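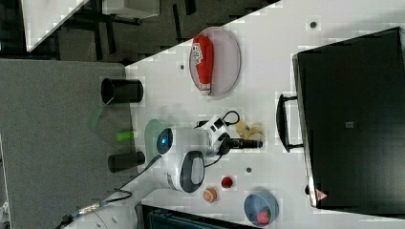
Notebook 5, p. 18

12/09/2018, Girkomden, upper lab

Started late. The overhead view had drifted against the table model again and I spent the first part of the morning on that before touching anything to do with the hold-over map. The fastener holes in the table top are the only fixed marks the camera can use, and the fit is poor whenever the arm covers one of them. The fit now refuses to update unless it has the holes it wants, and carries on with the last good one until then. This is the same idea as the rest of the method, applied to the table instead of the things on it, and I should have done it that way in the first place.

For my own benefit, because I will not remember in the spring: Kestalier takes each overhead frame, splits it into regions and gives each region a label and an outline. Sarar plans from that list. If a thing drops off the list, Sarar treats its place on the table as free, and will route the gripper through it or try to put something down on it. Most of the odd motions logged since the summer come from this. The arm goes over an object to reach another one, the object vanishes from the list, the plan is revised halfway, and the arm turns back towards a gap that is only a gap in the list.

The hold-over map keeps an entry alive when its outline goes missing, provided the missing area is under the projected shape of an arm. The shape comes from the joint angles and has nothing to do with the image. If the area is not under an arm and the outline is still missing, the entry is dropped in the normal way. The entry carries a confidence that falls while it is hidden. How fast it should fall is what I have been arguing with myself over all week.

Today was the first proper comparison. Same kitchen set, same table, hold-over on and off, with the frames picked from the log without looking at them first and labelled by hand. The batch is 600 frames. I labelled the last part of it this morning and did the scoring after lunch.

Labelling rules as used, so that the next batch is done the same way:

A thing counts as present if it is on the table, whether or not the camera can see it.
A thing inside another thing (fruit in a bowl or cup) gets its own entry and a parent.
A thing resting on the plate gets its own entry, parent plate.
Anything held in the gripper is left out until it is put down.
Cables are not labelled. They are a separate class of trouble.

The fourth rule cost me some time. With the arm low over the table I could not always tell from one frame whether the fingers had closed on something or were only near it, and had to go to the gripper log. The frames where the image and the gripper log disagreed are set aside. I have not scored them either way.

Results, in words, the tables being in the usual place. With hold-over on, the big items stay on the list right through a pass of the arm. The plate, the colander and the oven were steady in every run, and the oven would have been anyway, given how much of the table it takes up. Small fruit is better than before but not good. The losses there are not caused by the arm hiding them. They are lost at the moment the arm leaves, when the outline comes back slightly shifted by the shadow and the matcher decides it has found a new object. For a few frames there are two entries, then the old one is dropped, and with it the history. The final list is correct and the identity is wrong. The old scoring did not catch this at all, because it only asked whether something was there.

So the scoring has to change. I have added identity swaps as their own column and rerun the lot. It makes the new method look worse than it did at lunchtime and I think it is the fairer figure. 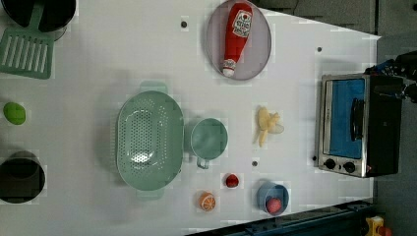

Bench layout, pale green colander and cup side by side, black gripper over the oven.

This layout turned out to be the hard one, for a reason unrelated to hiding. The cup and the colander are close in colour and there is only a narrow shaded gap between them. Kestalier joins them into one region more often than it separates them, and the joined region has a centre that belongs to neither. Sarar then plans a grasp at that centre. With hold-over on, a wrong join is now kept alive just as faithfully as a right one. If the arm comes across while the two are merged, the map holds a single large green thing until the view clears, and the confidence falls at the slow rate I chose for large objects.

Two possible changes. The first is to stop a freshly joined region from inheriting the confidence of its parts, so that it has to earn its place over several clear frames before it can be held over. The second is to use depth at the gap. I prefer the first. Depth around the thin edges is noisy, the translucent pieces are worse, and I do not want the map to depend on the one signal I already distrust.

Tried the first change on the recorded runs in the late afternoon. It splits the cup from the colander in most of the frames where the table is clear. It does nothing where they were joined from the very first frame, as expected, there being no parts to look back at. For those I would need a size check against the object models, and the models for the kitchen set are a mess. Half of them were made for the older set, and the bowl is still entered under the name of a bowl we no longer have.

The peeled banana is another one to write down. Its flaps break up into separate regions depending on the light, and one flap is pale enough to be lost against the table. The hold-over map does not mind this, since it works on whatever outline it was given, but the outline it holds may be the body without the flaps or a flap without the body. I have marked banana as unreliable in the score sheet and left it in the totals. Taking it out would flatter the numbers and someone will only ask.

The orange with the cut face gave no trouble.

Decay rate: I ran six settings over the same recordings. The two fastest are no use, the entries are gone before the arm has moved off. The slowest keeps things that have been taken away. The three in the middle are so close together that I cannot choose between them on this batch, and I have left it at the middle one of the three. A longer hold looks harmless on recorded data because nothing is replanned. On the live system a stale entry would block a path that is really free, and the only way to see the cost of that is to run it live.

Note on the arm shape. The projection uses the housing and the fingers but not the cables. A loop of cable can hide a small object just as well as the wrist can, and then the map thinks the object is in plain view and missing, and drops it. I padded the shape outwards to allow for it. The padding covers the usual loop on the near side and is too generous everywhere else, so a thing that has been removed beside the arm lingers for longer than it should. A proper cable model is out of proportion to the problem. Tying the cable closer would help more, within what the wrist needs to turn.

Mail from Kristiansen about the replacement mount. They want the hole pattern again, in their own form this time. Sent.
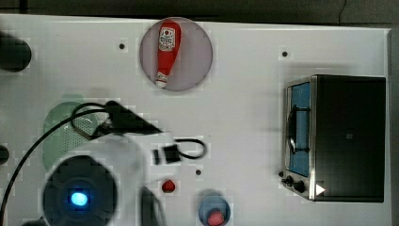

Methods / occlusion

Frames of this type are the ones to use in the write-up. The arm is across the lower left, the perforated green piece is partly under it, and the plate and oven are in clear view, so the two cases can be compared in a single frame: an outline that is cut short by the arm, and outlines that are whole. Partial cover is handled differently from full cover and I have not been clear about that in the draft. When part of an outline is visible, the visible part is used to update the position and the hidden part is filled in from the last full outline. The confidence does not fall. It only starts to fall once the visible share drops below the threshold.

The threshold is a guess. It was set in the first week on a table with four objects and has not been touched. If it is too low, a sliver of edge is enough to move the whole outline, and the object appears to creep under the arm. I looked for creep in the green piece in particular, as its dotted texture gives the matcher plenty to slide along, and found it in two of the runs. The shift is small, less than the gripper opening, and would not spoil a grasp. It would spoil a placement next to it.

Blur is the other matter. The arm blurs when it is moving and the projected shape is sharp, and the two do not coincide if the joint angles are a frame late. Logged the delay on the camera side and on the arm side separately. They do not add up to the delay I see in the images. Either the clock on the camera machine is off or there is a buffer I have not found. Until then the padding is doing two jobs, cables and delay, and I cannot tune it for either.

For tomorrow:

Check both clocks before switching anything else on.
Rename the bowl in the model list, and delete the old set.
Rerun the joined-region change with the partial cover threshold at a higher value.
Repeat the cup and colander layout with the pair moved apart, everything else left where it is.
Redraw the figure for the draft. The present one shows full cover only.

The live test will have to wait until December. The padding cannot stay as it is for that.

Backed up the recordings to the second disk. The score sheet with the swap column is the one to keep, the earlier one is in the same folder and should be moved out of it.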